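FOR IMMEDIATE RELEASE
Oct 30, 2020

Skana Pet Supply Opens Its Second Store, in Tranton

Hi everybody, Velimir Zupan here, owner of Skana Pet Supply. We're opening a second store! It's at 402 Mousavi Street in Tranton, in the old shoe repair place next to the bank, and the doors open at 9 a.m. tomorrow.

I started Skana in February four years ago with one rack of leashes and a borrowed cash register (it stuck on the zero, so everything ended in a five). Folks kept driving over from Tranton, a good half hour each way, and they kept asking when I'd come to them. So I finally signed the lease.

The new store is bigger than the first one, with 52 feet of shelving just for dog and cat food, a self-serve wash tub in back, and a whole corner for rabbits and guinea pigs. We'll carry the Numow line of beds and rugs too, which my own two dogs have been testing with great enthusiasm and a lot of hair.

The first 103 customers get a free bag of treats, one per household please. Masks are required, and we're letting in a few people at a time, so bring a jacket in case there's a line. If you'd rather stay in the car, call ahead and we'll run your order out to the curb.

Leashed pets are welcome. Reporters are too, just ask for me at the counter.

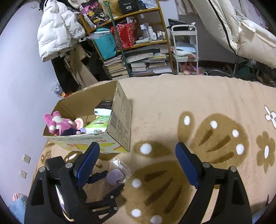 Beige plush rug with brown paw prints, and a small lavender item in a clear bag.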